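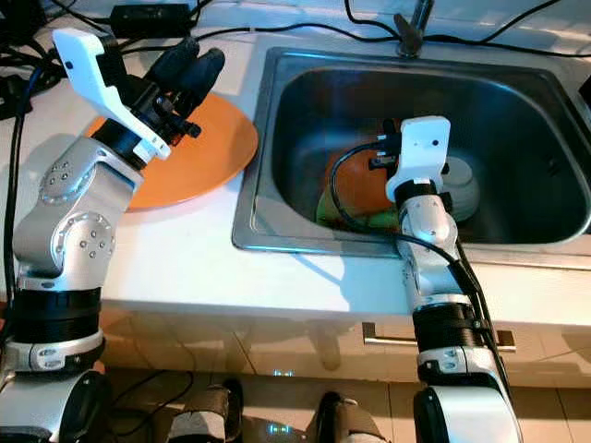
Have you ever pulled on a pair of leggings, let go of the waistband, and heard it go *snap*? Your clothes are full of hidden springs! Let's find out how stretchy cloth stretches, and how it knows the way back.

## Start with a thread

Most cloth is made from yarn, and yarn is made from lots of very thin fibers twisted together. Cotton fibers come from a plant. Wool comes from sheep. If you pull on a single cotton thread, it hardly gets longer at all (try it with a loose one from an old sock).

So how can a cotton T-shirt stretch over your big, brainy head? Look very closely at the cloth. You'll see rows and rows of tiny loops, all hooked through each other. That's called **knitting**. When you tug on a knit, the loops change shape and get wider, and the cloth gets wider too!

Jeans are made another way. Their threads go over and under each other like the strips in a basket. That's called **weaving**, and plain woven cloth doesn't stretch much unless you pull it from corner to corner.

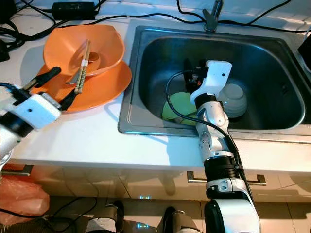 ## Meet the super stretcher

Now for my favorite part. Some clothes have a special fiber in them called **spandex**. It is made in a factory, and it can stretch to several times its own length and then shrink right back again. Wow!

Inside spandex are long, long chains of tiny bits called molecules. Parts of each chain are all curled up and floppy, like a pile of cooked noodles. Other parts are stiff and hold on tight to their neighbors. Pull, and the floppy parts straighten out. Let go, and they curl up again while the stiff parts keep everything in place.

You only need a little. Find the small tag inside a pair of leggings and read the numbers. One pair might say 88% nylon and 12% spandex. Those two numbers add up to 100, so you know what the whole cloth is made of!

## Try a stretch test

You'll need a ruler, a helper, and 4 pieces of clothing that a grown-up says you may tug on.

1. Lay the first one flat and find a spot 2 inches wide.
2. Ask your helper to hold the ruler still.
3. Pull gently from both sides and read how wide the spot gets.
4. Let go and measure again. Did it go all the way back?
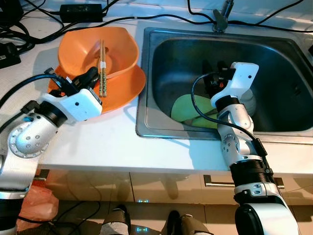 Write down each answer next to the name of the clothing, and then check the tags. Did the ones with spandex win? Were there any surprises? A chunky knitted sweater can stretch a long way with no spandex at all, but it may be slow to shrink back.

Very hot dryers can wear stretchy fibers out over time, and that's one reason old swimsuits and leggings go baggy at the knees or the seat. Many tags ask you to wash them cool and hang them up to dry.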